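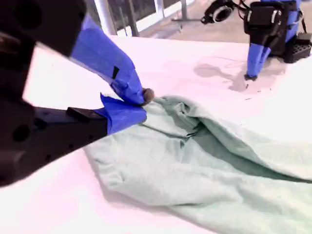 Gramport, Jan 27, 2024

Okay, folding thread. A few of you asked how I deal with soft floppy cloths that won't hold a crease, and I have opinions, so get comfortable (or mute me till dinner, no hard feelings)

The mint green one is my problem child. Gorgeous color, sort of a pale seafoam, and it wrinkles if you look at it sideways. I've been trying to get it into a decent rectangle all morning

First thing: put it on a plain hard surface. I used to fold on the bed like my mother did and the whole thing just sinks into the comforter and you're folding comforter. White tabletop, nothing under it, and suddenly you can see where your edges are

Second thing, and I will die on this hill: smooth BEFORE you fold. Palm flat, start in the middle, push out to the edges. If you double it over while there are still ripples underneath, you get that long diagonal ridge running across it and every fold after that goes crooked too

Once you have the diagonal ridge, don't try to pat it down. I have patted so many. It moves over an inch and comes back. Open the whole thing up and start again

Third thing: where you pinch matters way more than how hard. Grab a little bit out in the middle and you get creases shooting off in every direction like a starfish. Go for the corners. Small pinch, lift, walk it across, set it down, let go

My friend Hélène Beaulieu folds from the hem and swears by it, and her linen shelf looks like a store display, so I'm not going to argue with her in public. I tried it her way for all of September and my corners never met. Could be a me thing

Somebody in the replies asked about ironing first. For napkins when people are coming over, sure. For a cloth that's going to wipe up oatmeal on Monday, absolutely not, I have a life

My actual order, for the person who wanted it written down:
shake it out twice
lay it down with the long side facing you
smooth from the middle
bring the far edge toward you
smooth again
then left side over, then in half once more

If it's a thick one, skip the last fold. It'll pop open in the drawer and you'll find it sprawled on top of everything like a cat

Storage! I file them standing up in a shallow drawer, folded edge on top. Six across in mine and that's full. I had more crammed in there before and every time I pulled one out, its neighbors came along for the ride

The drawer divider is from Gosselin, for those asking. It's fine. It slides a bit, so I stuck a strip of shelf liner under it and now it stays put

Brayden Li just replied "or you could throw them in a basket" and you know what, Brayden, I did that for years and I was perfectly happy. Baskets are allowed. This thread is for people who get a little thrill out of a straight edge

Question from the DMs: does fabric softener help? I quit using it on anything meant to soak up water and I like the cloths better without it. They come out a touch stiffer, too, and a stiffer cloth is so much easier to fold

Also please take them out of the dryer when it stops. I say this as a woman who has restarted the dryer three times on the same load this week

Another one: "what do you do with the ones that aren't square anymore?" Oh, those. Mine have all stretched into some kind of kite shape. I line up the two corners nearest me, let the far side do whatever it wants, and tuck the extra bit inside. From the front it looks great!

I'll do fitted sheets next weekend if there's interest. I need somebody tall to hold the other end and I haven't asked him yet

Going back to the green one now. If you have a trick for slippery cloths that I haven't tried, leave it in the replies and I'll give it a go tonight after the dishes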